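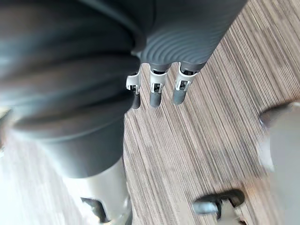 ## 3 May 2024

Went to the hearing on the taxi licence bill after all, mainly because Reet Raudsepp kept saying it was as good as passed. I have heard that before. The room was full by the time I got in and I stood at the back next to a radiator for most of the evening.

The bill would let foreign licence holders drive a cab in Irberg on the papers they already have, with a local test to be taken within 9 months. Fine as far as it goes. What I can't find anywhere in the text is who pays for the test, or what happens to a driver who is on the waiting list when his months run out. Vilém Kubíček asked exactly that and was told it would be "dealt with in the guidance". There is no guidance. I looked for it again when I got home.

Miloslav Charvát spoke for the cab owners. He says they are short of drivers and I believe him, but I also remember him saying so two years ago, when what he wanted was longer shifts. His firm, Worex, takes a weekly fee from every driver whether the car moves or not, so more drivers suits him very well. He talked for a long time about road safety and sat down without mentioning the fee.

Deok-su Myung was the only one up there who had done the job. He drove for years before he came here and was told to start again from the beginning, theory lessons and all. He was nervous and read too fast. The chairman looked at his watch twice, which I thought was rude.

Then the union. 46 branches are backing it, we were told, and there was clapping. I'd like to know how many of them held a vote. Ours didn't - Henk Brouwer signed the letter and we read it afterwards in the newsletter.

I suppose I'm for it. I'd be more for it if anyone had put the costs on paper. The chairman says it goes to the full council later in May, "all being well", and Reet has already asked me to write to our member. I said I would once I'd seen the guidance. She didn't think much of that.

Bus home late, 61 again instead of the direct one. Must ring Vilém tomorrow for his copy of the amendments, mine has the last page missing.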